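3. How couples move through a wedding fair

3.1 Setting and approach

We came to this study with a simple question that gave us a great deal of pleasure to chase: what do couples do with their time at a wedding fair, and which parts of the day do they carry home with them? Most earlier writing on fairs looks at the exhibitor's side (leads, bookings, stand costs). We wanted to follow the visitors, from the first free drink to the last tote bag.
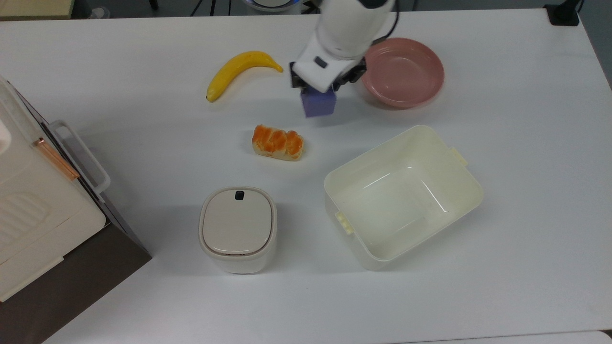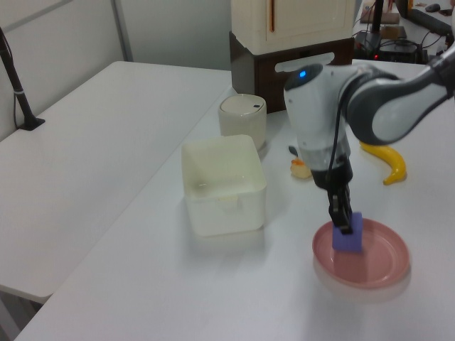
Figure 2. Robot arm with a purple cube at a white table; a pink dish is also on the table.

The fairs were held at two venues in the same region. Rilcombe is a converted wool store with one long hall, a mezzanine and a courtyard where the food trucks park. Gronitham is a country showground, with three pavilions joined by covered walkways and a lawn that the organizers use for live music when the weather allows. The two could hardly be more different in feel, and that was a big part of their appeal to us. At Rilcombe you can see almost everything from the door. At Gronitham you have to wander, and people do!

We recruited 132 couples at the Rilcombe fair in May and used the same sign-up method at Gronitham later in the season, which brought the full sample to 305 couples. Each couple received a paper floor plan and a pencil at the entrance. They were asked to draw their route as they went, to put a cross wherever they stopped long enough to talk with someone, and to circle anything they wanted to remember. The last floor plan was entered on Sep 12, 2018. We had worried that the task would be a chore, but the plans came back covered in notes, arrows, cake crumbs and small drawings of dresses, and reading them was one of the great joys of the project.

Alongside the plans we ran short exit interviews. These were loose conversations held at a bench near the way out, and we let couples lead. The opening prompt was always the same ("Tell us about your day so far"), and we followed up only where a couple mentioned a stand, a show or a person by name. Interviews were coded by two readers working apart, using the Gever scheme for event talk, which sorts remarks by whether they concern a thing, a person, a place or a feeling. The Gever scheme was designed for music festivals, and we were delighted by how well it carried over. We made one change and added a code for worry, which festival crowds seem to need less often than people choosing a caterer.

3.2 Routes

The routes fell into patterns that were clear almost as soon as we laid the plans side by side on the office floor. The first pattern, which we call the sweep, is a steady walk along every aisle in order. Sweepers rarely double back. They collect paper from nearly every stand and leave their decisions for later, at the kitchen table. The second pattern is the dart. Darters arrive with a short list, often a photographer and a venue, go directly to those stands, and then relax. The relaxed part of a dart is lovely to follow on paper: after two or three firm straight lines, the pencil starts to loop and drift toward the food and the music.

A third pattern surprised us. We had expected couples to stay together, and many did, but a good number of plans showed the line splitting in two. One partner might sit down for the fashion parade while the other went to taste pies in the courtyard, and the two lines would meet again at a cake stand or a bar. We call this the braid. Braids were more common at Gronitham, where the walkways offer natural places to part and to meet up again. When we asked about it on the bench, couples spoke of the split warmly. It gave each of them something to report back, and several said the best chat of the day came when they met up and swapped stories.

Layout clearly matters here. At Rilcombe the stage stands at the far end of the hall, and its sound reaches every stand. Couples looked up when a band began, and the plans show whole bunches of crosses breaking off at the same moment as people moved toward the music. At Gronitham the lawn is out of earshot of the third pavilion, and exhibitors there kept their visitors for longer. Which of these is better depends on who is asking. Florists in the third pavilion were very happy with the quiet. The makers of a photo booth next door to them would have swapped places with anyone.

3.3 What couples remembered

The circled items and the interviews tell a happy and slightly messy story. Food was circled most freely. Remarks coded as "person" were rich too, and they often had little to do with the service on sale. Couples remembered a celebrant who laughed at their joke, a dressmaker who let them feel the difference between two silks, and a baker who admitted that she had dropped the top tier of her own wedding cake. Price came up far less often than we had guessed, even among couples who told us they were on a tight budget.

Remarks coded as "worry" gathered around guest lists and rain. They were often triggered by something bright and well meant, such as a seating chart display with beautiful hand lettering that sent more than one couple into a quick, whispered talk about cousins. We do not read this as a failing of the display. Couples said they were glad to have the talk there, with a drink in hand and a band playing, and the chill-out area at Rilcombe turned out to be where many of these talks finished.

We also compared our results with the Moser model of crowd attention, which treats each stop as a cost that drains a visitor's energy for later stops. It fits the sweepers well. Their crosses thin out toward the end of the route, just as the model expects. It does much less well with darters and braiders, whose longest stops frequently come late. A good rest, a plate of dumplings and a reunion with one's partner seem to refill whatever the model says has been spent. We find this a very encouraging result for anyone planning a fair, and in Section 4 we test it by looking at the plans of couples who marked a sit-down break of 30 minutes or more.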